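Workshop > Notebook > Engine and fuel

February 27, 2018

Back on the Lau this morning, after far too long looking at it under its sheet. For anyone joining the notebook late, she's the little two-door convertible with the four-cylinder engine and front-wheel drive, and she came to us running on three cylinders and a good deal of optimism. Ngozi had the plugs out before I'd finished my coffee (bless her), and laid them in order on a rag so we could have a proper look. One, two and four were a nice tan color. Three was black and sooty, and smelled strongly of gas.

We did a compression test with the engine warm and the throttle held open. Three came up level with its neighbors, so I'm happy to leave the head where it is for now. I had been dreading that job, because the last time we pulled a head on one of these it took an age to get the studs to let go, and I still have the bruise on my pride.

So, on to the carburetor. It's the old Joltitz twin-choke, and somebody before us has been in there with a screwdriver that didn't fit, as the jets are all chewed up around the slots. I soaked the body overnight, blew out the passages with air, and found a bit of gray fluff in the idle circuit that looked very much like it came off a shop towel. Probably one of ours, if I'm going to be fair about it. The float was sitting too high as well. I bent the tab a hair, checked it, bent it back a little, checked it again, and then Ngozi took it away from me and got it right first time.

New gaskets are from the Wilent kit. The base gasket in that kit is a touch thicker than the old one, so the linkage needed taking up by 2 turns on the adjuster. Please remember this if you do the other car! I forgot, and spent a good part of the afternoon wondering why the throttle wouldn't open all the way.

Plug wires: number three had a crack in the boot, and you could see the spark tracking down it with the lights off. Very pretty, and very likely our missing cylinder. I put on a new set and gapped fresh plugs to 24 thousandths, which is tighter than I would normally go but it's what the old shop manual calls for.

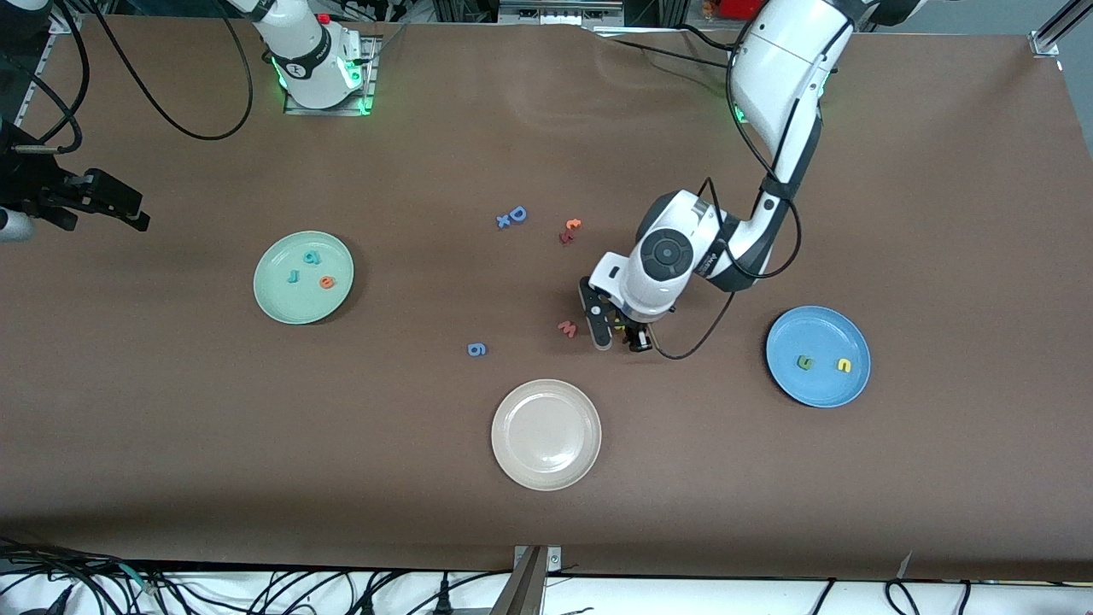
Why was plug three black if the carburetor feeds all four cylinders?
The spark was leaking away through the cracked boot, so the fuel in that cylinder wasn't burning and it fouled the plug.

She fired on the second try and settled down to a fairly even idle. There's still a slight stumble coming off idle when she's cold, and I think that will be the accelerator pump, as the diaphragm feels stiff. Maricica says Jeleo has the part, number 211 in their paper catalog, and she has ordered 8 of them so we never have to have this conversation again.

Still to do: set the timing with the light, find the rattle behind the dash, and get the top up and down a few times to see if that rear window is going to hold. Ngozi has the timing light in her drawer.

3 comments | 5 shares

This site uses cookies to remember your preferences. Accept | Settings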